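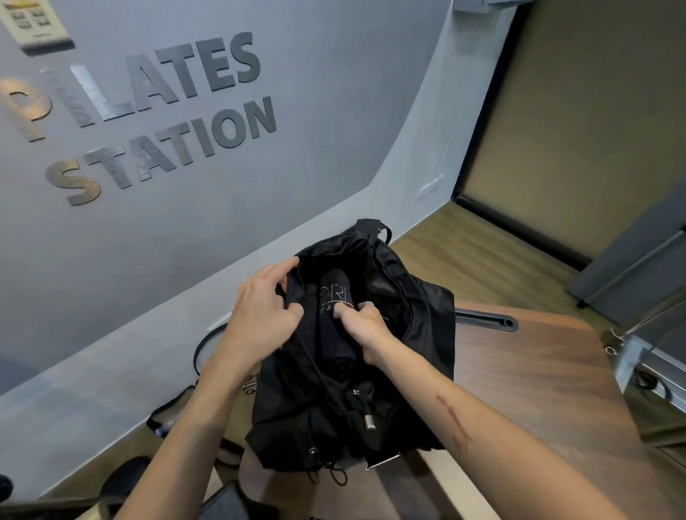
According to Chiharu Yoshida, anyone who washes sports kit in ordinary powder is wasting the powder, the water and, in the end, the shirt. She put this to us on our first afternoon of asking around, with great confidence, and when we asked how she knew, the reply was that it says so on the bottle. It does say so on the bottle. Our project began there.

Do Sports Detergents Do What They Say?
Textiles and Consumer Studies, group project report
Handed in 14th July

Background

Sports detergents are sold next to the ordinary ones and cost a good deal more. The one we tested is called Pumomness and comes in a 500 ml bottle. The label says it "unlocks" smells that normal washing leaves behind in man-made cloth. It doesn't say what is being unlocked, or how, and there is no mention of what it was compared with. We wrote to the address on the back in January and had a polite answer with a discount code in it.

There is a fair point somewhere behind the claim. Polyester takes up oily things more readily than cotton does and is slower to let go of them, and a shirt that seemed fine out of the drawer can smell again once it is warm. Most people we spoke to had noticed this. Whether a dearer liquid changes anything is a separate question, and the adverts run the two together as if one proved the other.

What we did

We used 20 plain polyester shirts of the Munon make, all the same colour and bought in one order. Members of our year wore them for one exercise session each and handed them back in sealed bags. Each shirt was then cut down the middle. One half was washed in Pumomness and the other in the cheapest liquid from the Abbasi shop on the corner, which makes no promises apart from lemon.

Cutting the shirts was the best decision we made. Our first plan had been to give some people one product and some people the other, until our tutor pointed out that some of us sweat more than others. With halves, each shirt is compared with itself.

Both lots were washed at the same low temperature in the same machine at the Gostiment launderette, with an empty wash in between, and dried flat indoors. We followed the dose on each label. The Pumomness dose is the larger of the two, so a bottle empties faster than you would think from the shelf.

The smelling was done by 26 people who were not told which half was which. They were asked to say which of the 2 halves smelled worse, or whether they could find no difference. Perfume was the big problem. The lemon liquid smells of lemon and Pumomness smells of something the label calls "fresh air", so the panel could easily tell that the halves had been treated differently. We aired everything for several days to bring this down. It helped, but we can't claim it went away.

What we found

The most common answer was no difference. Among those who did choose, opinion leaned slightly towards the Pumomness half being the better one, but the lean was small and it was weaker for the shirts that had been aired longest. To us that looks like perfume. A keen seller could look at the same answers and call them a win, and we suspect that plenty of label claims start life this way.

We also warmed a few halves on a radiator before smelling them again, as warmth is supposed to bring the smell back. It did bring it back, on both sides. We didn't do enough of these to say more.

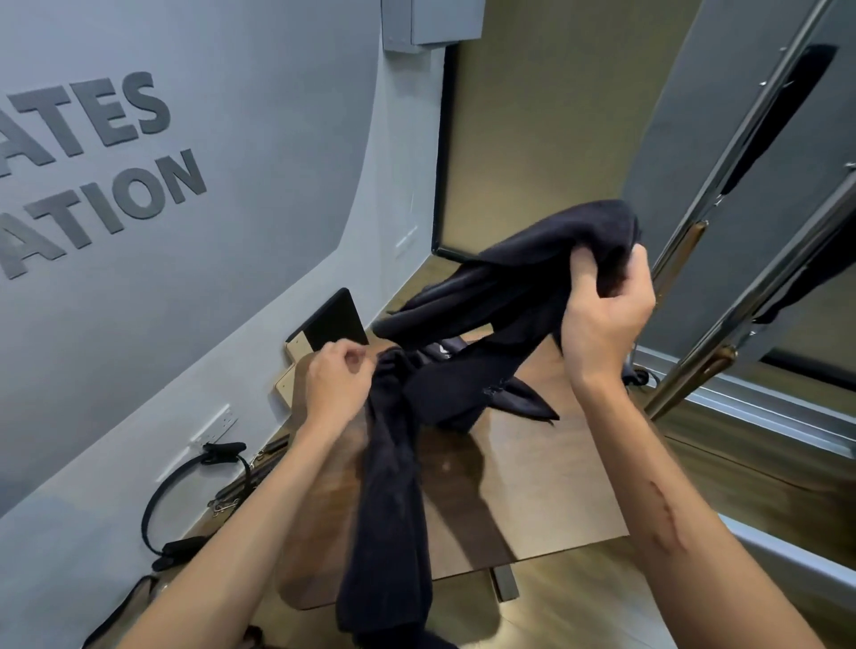
The label makes a second claim, that the liquid "protects colour and print", and we had hoped to test that as well. We gave up on it fairly quickly. Our shirts were plain, and a handful of washes isn't enough to fade anything decent. Looking by eye is also less use than people assume. On dark navy fabric with one small white printed mark, bunched up over a wooden board, the folds alone change how deep the colour looks, and anybody hoping for a faded patch could talk themselves into one. A proper test would need the cloth laid flat, the same light every time and an unwashed piece kept beside it. We had none of that arranged, so this report has nothing to say on colour, and neither in our view does the bottle.

Weak points

All our wearers were students of similar age. One session per shirt is a kind test, and the people who complain most about smelly kit are talking about shirts they have worn for years. It may be that sports detergent does better over many washes. The makers could show this if it were so, and we would read it with interest.

Noses are also poor instruments. Several panel members changed their minds when handed the same pair twice. We left their answers in, as throwing them out would have made the results tidier than they were.

We tried only one sports product against one cheap one, at one temperature. A warmer wash might have beaten both, though many care labels advise against it.

What we would tell a buyer

Wash the kit soon after wearing, turn it inside out, don't cram the drum and leave out the fabric softener, which can coat the fibres. We didn't test this advice either. It is what the launderette told us, and the only thing in its favour is that it costs nothing.

On our evidence we wouldn't pay extra for Pumomness. Chiharu Yoshida has read the results and is still buying it, because she likes the smell.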